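Sorting stock into tote bins: depth and colour

Findirden Forum > Small Business > Packing and Storage

ivalis_k
31 Aug 2018
We send out 400 parcels in a normal month, mostly small cartons. I've gone over to open plastic totes on a white table, one per order type. Before that it was shelves and a lot of walking. Is anyone else doing this, and what depth do you use? Mine are the Sulletti ones and I find small boxes end up in the corners.

Wyss_R
Same system. Deep is fine if you have handles. Shallow trays get overfilled and then you can't lift them.

plitedard14
Disagree. Anything deep and you are reaching in all day. I did one December with deep bins and my back was finished by the 13th. Trays for small cartons, bins for soft goods.

ivalis_k
The handle matters to me more than the depth. Mine are yellow, pushed right up against each other at the wall end of the table, and the tall side has an oval cutout you can get a hand through. One small white carton in a bin that colour is easy to spot.

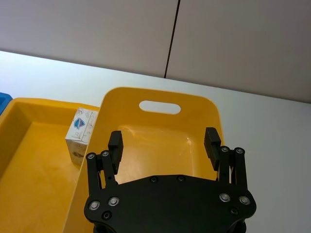 Ingeborg Danzer
Colour only helps if you keep to it. We had yellow for returns and blue for outgoing, then somebody bought more yellow because it was on offer, and after that we were reading labels anyway. Buy spares of each when you start.

Wyss_R
We label both ends. Ammann do a card holder that clips over the rim. Doesn't fit every make so measure first.

plitedard14
Clips fall off. Tape.

Wyss_R
Mine have been on since December.

ivalis_k
Will try the clips on two and tape on the rest. Still not convinced about trays. Does anyone put a liner in to stop cartons sliding when you carry them?

plitedard14
Offcut of carpet underlay. Cheap and you can wash it.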